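Ralwood laundry room reopens with more machines and a folding night

Ralwood, 2024-04-17

The shared laundry room on the ground floor of the old Lévesque building in Ralwood is open again, and if the line of people with bags and baskets on the first morning is anything to go by, it has been sorely missed. The room had been shut through most of the winter while the pipes were replaced and the floor was leveled, and people on the upper floors had got used to carrying their sheets down the hill to Cirnport and back again, which is a pleasant enough walk in September and a good deal less pleasant in February with a wet duvet under your arm.

The work finished at the end of March, a little later than hoped. The old floor had a slope that regulars will remember well, the kind that sent a dropped sock ball rolling gently toward the drain, and getting it flat took longer than the builders had first allowed. There was also a wait for a valve, and then a second wait for the right valve, but the water went back on in the last week of the month and the first loads were run over a quiet weekend to make sure nothing dripped.

The building association paid for the repairs out of its upkeep fund, with a grant of 500 dollars from the Ralwood neighborhood fund going toward shelving, hooks and a new notice board. Residents had also been putting money in a jar by the mailboxes since the fall, and that came to another 287 dollars, all of which went on baskets and a long folding table, wide enough for a double sheet to be laid out without one end trailing on the ground. Anyone who has tried to fold a fitted sheet on top of a dryer will understand why the table was at the top of so many wish lists.

Prices stay where they were before the closing. A wash card can be bought at the front desk, topped up there whenever it runs low, and used at any hour the room is open, from seven in the morning until ten at night. Cards bought before the winter still work, so it is worth having a look at the bottom of your coat pockets before you buy another one. The desk has set aside 100 new cards for people who have moved in since the fall, and these come with one wash already loaded on them as a small welcome to the building.

The thing most people want to talk about, though, is the folding evening. It started by accident a couple of years ago, when a few neighbors who all did their wash on the same night began keeping each other company while the machines ran, and someone brought a kettle, and someone else brought a cake. It grew from there into a regular gathering, with children doing their homework at one end of the room and a good deal of advice about stains passing back and forth at the other. During the closing it moved to a living room on the third floor for a while, without any washing machines at all, and everyone agreed that the cake was just as good but that it wasn't quite the same.

Now it is back where it belongs, and there is a little more to it than before. Clekus, the mending and alterations shop on the corner, has offered to send over a sewing basket each week with needles, thread and a jar of spare buttons, and people are encouraged to bring along the shirt or the pair of trousers that has been waiting on the back of a chair for a month. There will also be a shelf for clean clothes that children have outgrown. Please make sure that anything left there is washed and dry, and take home whatever has not found a new owner after two weeks.

One habit the regulars would like to pass on to newcomers is sorting before you come down. Reds and darks in particular have a history in this building, and more than one set of white pillowcases has come out the color of a strawberry milkshake. A line on the new notice board suggests keeping a separate basket for colors at home, folding things as they come out, and giving the drum a quick look before you leave, all the way to the back, where small socks like to hide.
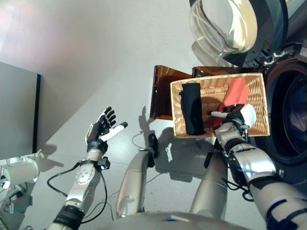

A folded red cloth and a black one share a wicker basket, with the washing machine door open nearby.

There are a few house rules to go with the new room, and they are much the same as the old ones. Leave the washing machine door open when you have finished so that the drum can air. Clean the lint screen on the dryer after every load, even a small one. If a machine has stopped and its owner has not come back after ten minutes, you are welcome to move the clothes into one of the room's baskets, and it is considered good manners to do it neatly. Dyeing is still not allowed in any of the machines, however carefully you mean to rinse afterward, and neither are horse blankets, a rule that dates from a single afternoon some years back and has never needed to be used again.

Baskets that belong to the room have a strip of blue tape on the handle and should stay downstairs. Several of the old ones went visiting over the years and were found during the closing in closets, on balconies and in one case full of potatoes, and they have all been warmly welcomed home. If you happen to come across another one, just leave it by the door, and no questions will be asked.

Drying lines in the courtyard will go up again once the nights are a little milder, most likely in the first half of May. There will be 100 feet more line than last year, strung along the south wall where the sun stays longest, and the pegs are being sorted through now so that the cracked ones can be thrown out. People on the courtyard side have asked that heavy rugs not be beaten before nine in the morning, and that seems a fair thing to ask.

The folding evening runs every week from six until the last dryer stops. Tea is provided, cake depends on who has been baking, and you do not have to have any laundry of your own to come and sit down. Spare hands for the big sheets are always welcome. Wash cards and a printed copy of the hours can be picked up at the front desk of the Lévesque building, and any trouble with a machine should be written in the book that hangs beside the notice board, with the number of the machine and what it was doing when it stopped.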